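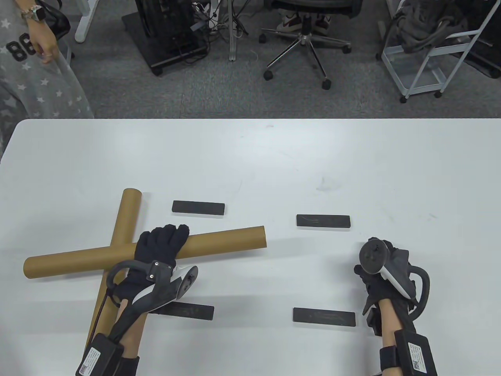

회사 소개

Widden은 나선형으로 감은 종이관, 업계에서 흔히 지관이라고 부르는 제품을 설계하고 생산하는 회사다. 필름, 직물, 라벨 원단, 인쇄용지를 감는 산업용 코어가 매출의 대부분을 차지하며, 도면 보관통과 우편용 원통 포장재, 건축용 원형 거푸집 관을 함께 만든다. 원지 제조는 하지 않는다. 원지를 사들여 재단하고, 접착제를 도포해 감고, 건조하고, 치수에 맞춰 자르고, 검사해서 출하하는 데까지가 Widden의 업무 범위다.

이 페이지는 처음 거래를 검토하는 구매 담당자와 설계 담당자를 위해 작성했다. 가격표와 납기표는 포함하지 않는다. 제품별 치수 공차는 규격서에 따로 있으며 요청하면 보내 드린다.

사업 구분

사업은 세 부문으로 나뉜다.

Endale은 산업용 코어 부문이다. 권취기와 권출기에 장착되는 지관을 만든다. 필름용 코어는 표면 평활도가 품질을 좌우하고, 직물용 코어는 축 방향 휨이 문제가 되는 경우가 많다. 같은 내경과 같은 두께라도 용도에 따라 원지 구성이 달라지므로 Endale 제품은 치수만으로 주문을 받지 않는다. 감을 재료의 종류, 폭, 권취 장력, 완성 롤의 중량, 척의 형식을 함께 받아 구성을 정한다.

Farah는 포장용 원통 부문이다. 도면, 포스터, 벽지 견본, 낚싯대, 몰딩처럼 길고 접을 수 없는 물품을 넣는 관과 마개를 다룬다. 벽 두께가 얇고 주문 단위가 작으며 인쇄 사양이 붙는 일이 많다. 마개는 금속, 종이, 수지 중에서 선택한다. 종이 마개는 관과 함께 분리 없이 배출할 수 있으나 반복 개폐에 약하다. 보관 목적이면 금속 마개를 권한다.

Semidlow는 건축용 부문이다. 원형 기둥 타설에 쓰는 일회용 거푸집 관을 생산한다. 안쪽 면에 이형 필름이 붙고 바깥쪽에는 방습 처리가 들어간다. 타설 높이와 타설 속도에 따라 측압이 달라지므로 시공 조건표를 제출받은 뒤에만 견적을 낸다. 조건표 양식은 영업 창구에서 배포한다.

연혁

Widden은 우편용 원통을 만드는 작은 작업장에서 출발했다. 초기 설비는 평권 방식 한 종류였다. 평권은 원지를 관의 길이만큼 넓게 쓰고 맨드릴에 직각으로 말아 올리는 방식으로, 이음매가 축과 평행하게 남는다. 짧은 관을 소량으로 만들 때는 유리하지만 길이가 원지 폭에 묶인다. 산업용 코어 주문을 받기 시작하면서 나선권 설비를 도입했고, 그때 Endale 부문이 분리되었다.

Semidlow는 가장 늦게 생긴 부문이다. 초기 제품은 내면 필름의 겹침 폭이 일정하지 않아 탈형 후 콘크리트 표면에 나선 자국이 남는다는 지적을 받았다. 필름 공급 장치를 교체하고 겹침 폭을 공정 관리 항목에 넣은 뒤로 현재 사양이 되었다. 나선 자국 자체를 완전히 없애는 사양도 있으나 가격이 올라가며, 마감재로 덮이는 기둥에는 필요하지 않다.

평권 설비는 지금도 남아 있다. 내면에 나선 이음매가 있어서는 안 되는 시약 용기용 관과 일부 보관통에 쓴다.

원료

원지는 재생 펄프를 주원료로 한 지관 원지를 쓴다. 입고 단위마다 평량, 두께, 함수율, 층간 결합 강도를 측정한다. 이 네 항목 가운데 지관의 압축 강도와 가장 밀접한 것은 층간 결합 강도다. 인장 강도가 높은 원지라도 층간 결합이 약하면 편평 압축 시험에서 벽의 중간층이 먼저 벌어진다. 입고 검사에서 탈락한 원지는 반송하며, 등급을 낮춰 다른 부문에 돌려쓰지 않는다.

원지는 등급별로 구분해 보관한다. 두꺼운 관에서는 벽의 위치에 따라 받는 응력이 다르므로 모든 층에 높은 등급을 쓸 이유가 없다. 중간층에는 결합 강도가 높은 원지를, 안쪽과 바깥쪽 몇 층에는 표면 상태가 좋은 원지를 배치하는 것이 기본이다. 구성표는 제품 번호마다 고정되어 있고 변경할 때는 고객에게 통지한다.

접착제는 전분계, 규산계, 초산비닐계를 용도에 따라 나누어 쓴다. 규산계는 강성이 높게 나오지만 절단면에서 분진이 생기기 쉬워 필름용 코어에는 적용하지 않는다. 초산비닐계는 초기 접착이 빨라 권취 속도를 올릴 수 있고, 전분계는 해리성이 좋아 사용 후 재활용 공정에서 유리하다. 접착제의 고형분과 점도는 교대마다 기록한다. 점도가 낮으면 침투가 지나쳐 접착면에 남는 양이 부족하고, 높으면 도포가 고르지 않아 기포가 남는다.

제조 공정

재단. 원지 롤을 지정 폭의 띠로 자른다. 나선권에서는 띠의 폭과 권취각, 관의 직경이 서로 묶여 있다. 직경이 정해진 상태에서 폭이 넓으면 띠 사이가 겹치고 좁으면 틈이 생긴다. 층이 올라갈수록 바깥 직경이 커지기 때문에 띠의 폭도 층마다 조금씩 넓어진다. 재단 폭표는 이 관계를 계산해 둔 표이며 현장에서 임의로 수정하지 못한다.

권취. 띠를 고정된 맨드릴 위에 비스듬히 공급하고 벨트로 돌려 밀어낸다. 가장 안쪽 띠에는 윤활 처리를 한다. 벨트 장력이 부족하면 층 사이가 밀착되지 않고, 과하면 안쪽 층이 맨드릴에 붙어 내면에 주름이 생긴다. 권취각은 관의 성질에도 영향을 준다. 각이 작아질수록 축 방향 강성과 편평 강도의 균형이 달라지므로 직물용 코어와 필름용 코어는 같은 직경에서도 각을 다르게 잡는다.

절단. 연속으로 나오는 관을 운반 가능한 길이로 자른다. 이 단계의 길이는 최종 길이가 아니다. 건조 중에 수축이 있으므로 여유를 두고 자른 뒤 건조가 끝나면 다시 자른다.

건조. 막 감은 관은 접착제의 수분을 머금고 있어 강도가 낮다. 얇은 관은 실내 양생으로 충분하나 두꺼운 코어는 건조실에 넣는다. 온도를 급하게 올리면 바깥층이 먼저 줄어들어 안쪽에 수분이 갇히고, 출하 후에 내경이 변한다. 내경 불만의 상당수는 권취가 아니라 건조에서 생긴 것이어서 건조 곡선은 제품군별로 따로 관리한다.

마감. 최종 길이로 자르고 절단면의 보풀을 제거한다. 요청이 있으면 내면 홈, 노치, 표면 연마, 방습 코팅, 인쇄를 더한다. 연마품은 외경 공차가 좁아지는 대신 가장 바깥층의 두께가 줄어든다. 이 점은 견적서에 표기한다.

설비와 생산 범위

나선권 라인과 평권 라인, 재단기, 건조실, 정밀 절단기를 운영한다. 권취 라인은 모두 9개이며 각 라인은 담당 직경 구간이 정해져 있다. 구간을 벗어나는 주문은 맨드릴 제작이 필요하고, 제작비는 첫 주문에 한 번 청구한다. 맨드릴은 Widden이 보관하고 다음 주문부터는 청구하지 않는다.

Semidlow의 최대 내경은 700mm다. 그보다 큰 원형 기둥에 대해서는 생산하지 않으며 분할형 강재 거푸집을 알아보시기를 권한다. Farah의 최소 내경은 40mm다. 더 가는 관은 벽 두께 대비 절단면 품질이 안정되지 않아 표준품에서 제외했다.

시험과 검사

사내 시험실은 생산 조직과 분리되어 있다. 시험실 책임은 Loan Văn이 맡고 있으며, 출하 보류 권한은 시험실에만 있다. 생산 부서나 영업 부서가 보류를 해제할 수 없다.

정기 시험 항목은 다음과 같다.

편평 압축. 일정 길이의 시험편을 두 평판 사이에 옆으로 눕히고 최대 하중을 잰다. 지관 업계에서 가장 널리 쓰이는 비교값이지만 척에 물려 회전하는 코어의 수명을 그대로 나타내지는 않는다.

축 압축. 시험편을 세워 위에서 누른다. 세워서 적재하는 포장용 관과 팔레트 적재용 코어에 적용한다. 양 끝면의 직각도가 나쁘면 값이 낮게 나오므로 시험편 가공 상태를 먼저 확인한다.

동하중. 코어를 척에 물리고 하중을 걸어 돌린다. 정지 상태에서 문제가 없던 코어가 반복 응력을 받아 층간에서 갈라지는 경우가 있어, 중량 롤용 제품은 이 시험을 거친 구성만 등록한다.

진직도. 관을 기준 정반 위에 올리고 돌리면서 휨을 측정한다. 긴 직물용 코어에서는 휨이 진동으로 이어지고 진동이 권취 속도를 제한한다.

함수율. 출하 시점의 값을 성적서에 기재한다. 종이는 주변 습도에 맞춰 수분을 주고받으므로 이 값은 출하 시점에만 유효하다. 고객사에서 다시 측정해 값이 다르게 나오더라도 그것만으로 불량으로 판정하지는 않는다. 보관 조건을 함께 확인한다.

내경과 외경은 한 지점만 재지 않는다. 지관은 완전한 원이 아니며 보관 중에 옆으로 눌려 타원이 되기도 한다. 같은 단면에서 방향을 바꾸어 측정하고 최대값과 최소값을 모두 기록한다. 척과의 끼워맞춤에서는 평균값보다 최소 내경이 중요하다.

성적서는 제조 번호 단위로 발행한다. 시험편은 같은 제조 번호의 제품에서 채취하며, 다른 로트의 결과를 옮겨 적지 않는다.

설계 지원

새 제품의 구성은 기술팀이 정한다. 팀장은 Tài Lại이다. 문의가 들어오면 기술팀은 우선 사용 조건을 확인하고 기존 등록 구성 가운데 맞는 것이 있는지 찾는다. 새 구성을 만드는 일은 그다음이다. 등록 구성은 동하중 자료가 쌓여 있고 원지 재고도 확보되어 있어 납기가 짧다.

문의에 필요한 항목은 감을 재료, 재료 폭, 완성 롤의 외경과 중량, 최고 회전 속도, 척 형식과 물림 깊이, 보관 환경의 온도와 습도, 코어 재사용 여부다. 재사용 여부는 자주 빠지는 항목이다. 한 번 쓰고 버리는 코어와 여러 차례 되돌려 쓰는 코어는 끝부분 보강이 다르다. 재사용품은 척이 물리는 구간의 내면이 먼저 닳고, 이 부분이 헐거워지면 회전 중에 미끄러진다.

기존에 쓰던 코어의 견본이 있으면 함께 보내 주시기 바란다. 견본은 치수를 잰 뒤 잘라서 층 구성을 확인하므로 반환되지 않는다. 파손품도 유용하다. 벽의 중간에서 벌어졌는지, 끝에서 찌그러졌는지, 이음매를 따라 풀렸는지에 따라 원인이 갈린다. 층간 분리는 원지 등급이나 접착제의 문제일 가능성이 높고, 끝부분 파손은 척의 확장 압력이나 물림 깊이를 먼저 의심해야 한다.

시제품은 양산과 같은 라인에서 만든다. 시제품 전용 설비는 없다. 별도 설비에서 만든 시제품은 양산품과 건조 이력이 달라 비교 자료로 쓰기 어렵다. 따라서 시제품 일정은 생산 일정에 따라 정해지고, 급한 요청을 모두 받지는 못한다.

보관과 취급

지관은 출하 후의 취급에 따라 성능이 크게 달라진다. 다음 사항은 거래 조건에도 포함되어 있다.

바닥에 직접 놓지 않는다. 콘크리트 바닥에서 올라오는 습기로 끝면이 부풀면 내경이 줄어든다.

포장 필름은 사용 직전에 벗긴다. 일부만 꺼냈을 때는 남은 제품을 다시 덮는다.

긴 코어를 눕혀 보관할 때는 받침을 고르게 둔다. 양 끝만 받치면 가운데가 처지고, 처진 상태로 수분이 변하면 휨이 고정된다.

겨울철에 찬 창고에서 꺼낸 제품은 작업장 온도에 맞춰질 때까지 포장을 열지 않는다.

거푸집 관은 세워서 보관하고 비를 맞지 않게 한다. 방습 처리는 타설 중의 단기 노출을 전제로 한 것이며 야외 장기 보관을 보증하지 않는다. 절단한 면에는 방습층이 없으므로 현장에서 길이를 맞춰 자른 경우 절단면을 테이프로 막는다.

폐지와 회수

재단 과정에서 나오는 가장자리 띠와 절단 과정의 짧은 관은 접착제 종류별로 나누어 모은다. 전분계 접착품과 접착 전 원지는 제지사로 되돌아가고, 필름이 붙은 거푸집 관의 부산물은 따로 처리한다. 섞이면 전체가 낮은 등급으로 분류되므로 수거함은 라인마다 구분되어 있다.

Endale 고객 가운데 회수 계약을 맺은 곳에서는 사용한 코어를 되가져온다. 회수품은 육안 검사와 내경 검사를 거쳐 재사용, 단축 가공, 폐지로 나눈다. 단축 가공은 손상된 끝부분을 잘라 내고 더 짧은 규격으로 쓰는 것을 말한다. 회수 계약은 한 번에 700본 이상을 모을 수 있는 사업장을 대상으로 한다. 그 이하의 물량은 운송 부담이 커서 지역 폐지 수거를 이용하는 편이 낫다.

Farah의 포장용 원통은 회수하지 않는다. 금속 마개는 관에서 빼내어 따로 배출해야 하며, 제품 겉면에 분리 방법을 인쇄해 달라는 요청은 추가 비용 없이 반영한다.

근무와 채용

생산직은 교대제로 운영한다. 신규 입사자는 재단 공정에서 시작해 원지 등급과 폭표를 익힌 뒤 권취 라인으로 옮긴다. 권취 라인을 혼자 조정하려면 사내 자격이 필요하고, 자격은 직경 구간별로 부여한다. 시험실 인원은 생산 경력자 중에서 뽑는 경우와 외부에서 뽑는 경우가 모두 있다.

채용 공고는 결원이 생길 때만 게시하며 상시 접수는 하지 않는다.

문의

제품 문의는 부문별 창구로 나누어 받는다. 부문이 불분명하면 Endale 창구로 보내시면 된다. 기술 자료 요청에는 회사명과 용도를 적어 주시기 바란다. 품질 관련 문의에는 제조 번호가 필요하다. 제조 번호는 코어의 내면 끝부분 또는 포장 라벨에 인쇄되어 있으며, 라벨을 버린 경우에는 납품서 번호로도 조회된다.

공장 견학은 거래처의 품질 심사 목적에 한해 받는다. 심사 범위와 참석 인원을 미리 알려 주시면 해당 라인의 가동 일정에 맞춰 날짜를 정한다. 건조실 내부는 가동 중 출입할 수 없다.

본문 최종 개정: 2022년 6월 22일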